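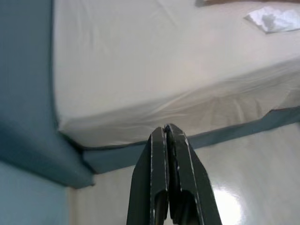 Lorna Kessel, Premises Inspector
March 13, 2018

Flondden Memorial Chapel: walk-through before reopening

1. Chapel exits clear. PASS. Both doors open fully. I was told they always do, but the February sheet says otherwise.

2. Posted occupancy. FAIL. Sign reads 90, and there are 90 chairs set out. Add pallbearers, clergy and an organist and you are over. "They mostly stand" is not an answer.

3. Casket lift (Traker, unit 484). HOLD. Ran up and down empty without trouble. An empty run tells me very little. Want the load test certificate, and the real one — a photocopy with no signature doesn't count.

4. Casket trolleys, 4 on site. Three pass. The last one has a brake that holds on carpet and creeps on tile. Tag it and keep it out of the hall.

5. Preparation room fan. PASS, with doubts. It makes plenty of noise. Airflow reading still to come from Ibarra Mechanical.

6. Eyewash station. FAIL. Boxes stacked in front of it. Move them today.

7. Graveside boards and straps. Not seen. Said to be at the Tromwood cemetery shed. I will mark them when I see them.

Reinspect items 2, 3, 4 and 6 before any service is booked.

Recent
Tromwood cemetery: loose headstones
Hearse garage checklist
Flower stands and blocked aisles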